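### 4.2 Bimanual packing and unpacking in homes

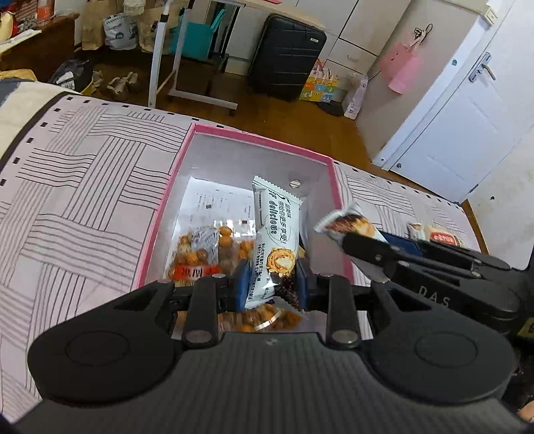 **Figure 5.** Snack-box task recorded in a bedroom, seen from one gripper. Its finger pads hold a wrapped bar over the open gift box; the second gripper, at right, holds another bar.

The tabletop tasks in Section 4.1 use rigid objects with known shapes. For the snack-box task we moved to furnished homes and used wrapped food, which bends, slides and crinkles under the fingers. The operator works with a gripper in each hand and moves items between an open box and the surface next to it. In Figure 5 that surface is a bed, and the box also holds bags of round puffed snacks and a leaflet.

We recorded 500 episodes with Memidar, split evenly across 5 homes. Operators were told to grasp bars near one end and to keep both grippers in view of each other when they could. Amos Delacroix reviewed every episode and marked the times of grasp and release. Episodes with a dropped item were kept and labeled.

Two policies were trained on this set. Karley takes the view from each gripper separately and joins the features late. Pesik joins them at the input. Each policy was tested on 100 trials, with 10 box layouts that do not appear in training. Karley did better on layouts where bars stood upright and close together. Pesik often closed on two wrappers at once in these layouts, and most of its failed trials come from that error. On bags, the two policies were close, and both lost their grip when the fingers caught only the sealed edge. We return to this failure in Section 5, using the Strickland contact labels.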